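Lostine Guest House Reopens With Cooler Beds for the Summer

PEDUTDALE — Mar 3, 2019 — The Lostine guest house will welcome guests again in June, and all 28 of its rooms will have a bamboo sleeping mat on the bed!

The mats come from Allari, a small bedding shop in Pedutdale that has been supplying local homes for years. They're made of little bamboo tiles set in tight rows, so the mat bends with the bed and stays smooth to lie on. Anyone who has spent a hot night upstairs at Lostine (the top floor gets the sun until late) will know why we're so pleased.

We tried the mats in two rooms last summer and asked guests to leave a note at the front desk. We got 203 notes back, most of them kind, a few asking for a thicker pillow. The pillows are on order.

Regular guests will be glad to hear that the flowered sheets are staying. The mat goes right on top of the sheet, and guests who like a softer bed can ask for a cotton pad or have the mat rolled up and put away. Tănase, the laundry on the next street, will keep washing all our bed linen, and the mats will be wiped down between stays.

The upstairs hall has new paint too — a pale green — and the window screens have been replaced on both floors. 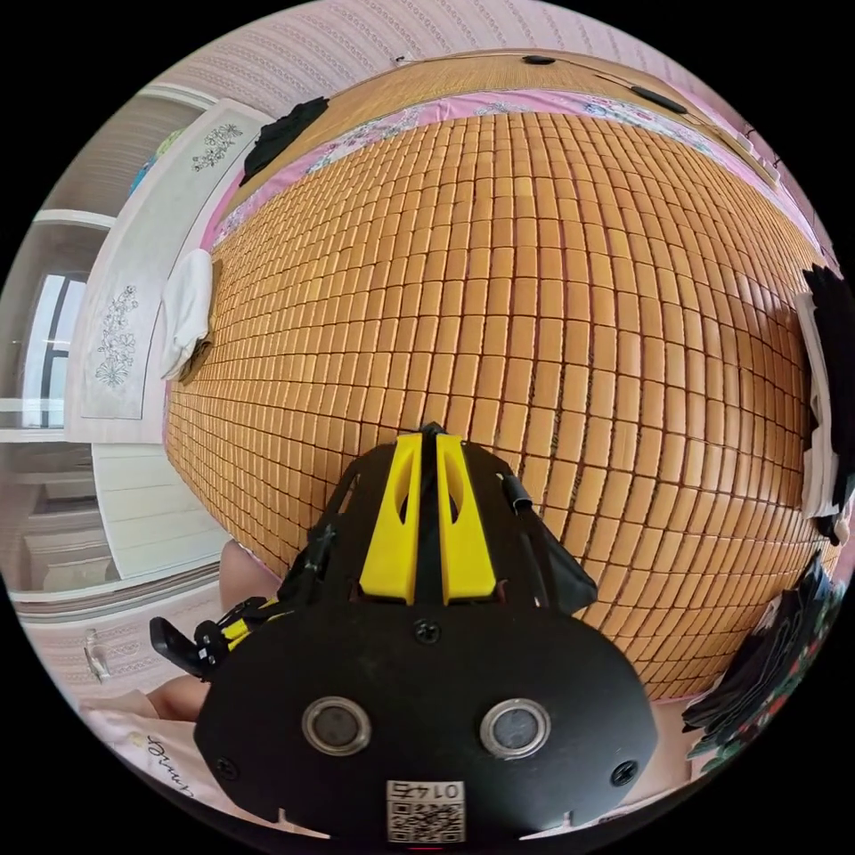

Booking and Visits

Bookings for June open today at the front desk or by phone, extension 726. Room rates are the same as last year. Neighbors who'd like to try a mat before buying one are welcome to stop by the Allari shop, where a full-size bed is set up by the window. Guests who book 30 days ahead can choose their floor.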